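Moving the backups off the old disk

The external disk I have used for backups since college started logging read errors in January. The count went from zero to 222 in one week, then stayed there. A stable count is not a healthy one, so I bought a replacement and spent two evenings on the copy.

The source had 953 GB in use. Most of it was photos and scanned paperwork, plus several full copies of laptops I no longer own. I used rsync with checksums turned on, which is slow over USB but tells you exactly which files it could not read. The first pass ended with 50 files on the error list. A second pass at a lower transfer rate recovered all but six of them.
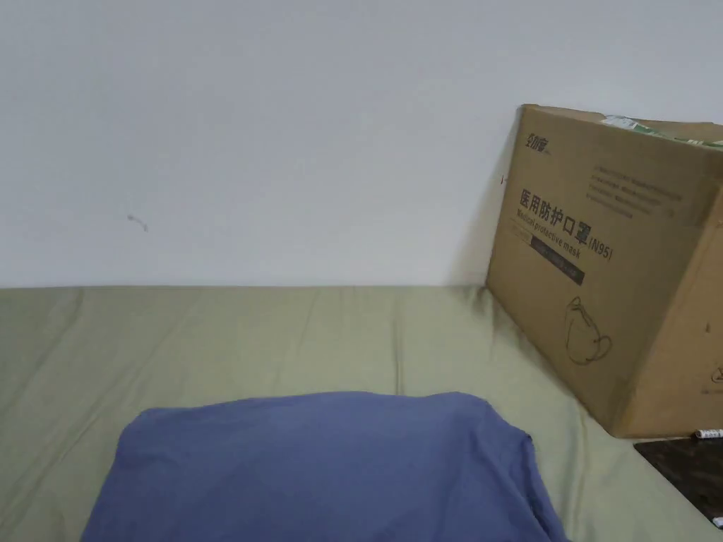

Four of the six were thumbnails and can be rebuilt. The other two were tax scans from my time at Jonance, and I have those on paper. I requested nothing from the recovery shop in Jirkmont, whose quote started at more than the new disk cost.

Deduplication came next. The laptop copies overlapped heavily, and a hash comparison found 1263 identical files in the documents folders alone. I kept the oldest timestamp in each group - the newer ones mostly recorded the date of some earlier copy, so they carried no information.

Yanti Pasaribu wrote to ask why I don't encrypt the whole disk. The new one is encrypted. The old one never was, and it will be overwritten once before it goes to the electronics drop-off.

The next check is set for 9 September 2020. It reads every file and compares it against the stored hashes. The script is 40 lines of shell and I will post it after I remove the hard-coded paths.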